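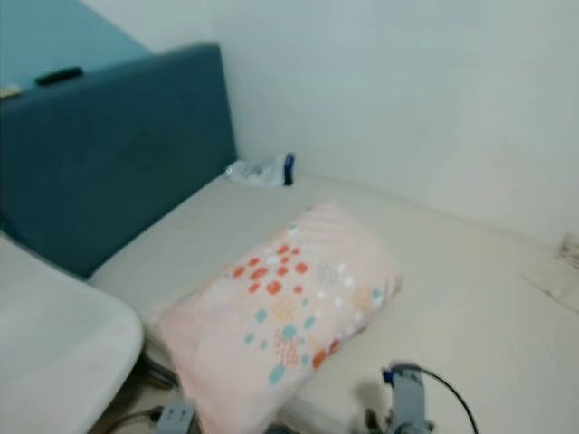
The dotty pink pillow on the guest bed

Where did you get that pillow?
Everyone asks! The cover is from Binia, and I bought 2 in July because I knew I'd spill coffee on one (I did).

Do you wash the cover or the whole pillow?
Just the cover, cold, inside out. The pillow itself gets a good airing by the window.

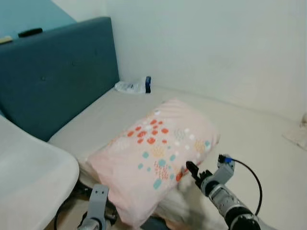
Then I plump it from the edges – grab, squash, let go – and do the other side. My friend Soledad Collado swears by punching hers, but I think that makes lumps.

Where does it go while you change the sheet?
On a chair, always. I used to drop everything on the floor and then wash it all twice, silly me.

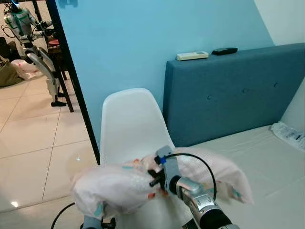 Once the corners of the sheet are tucked in tight, the pillow goes back up by the headboard.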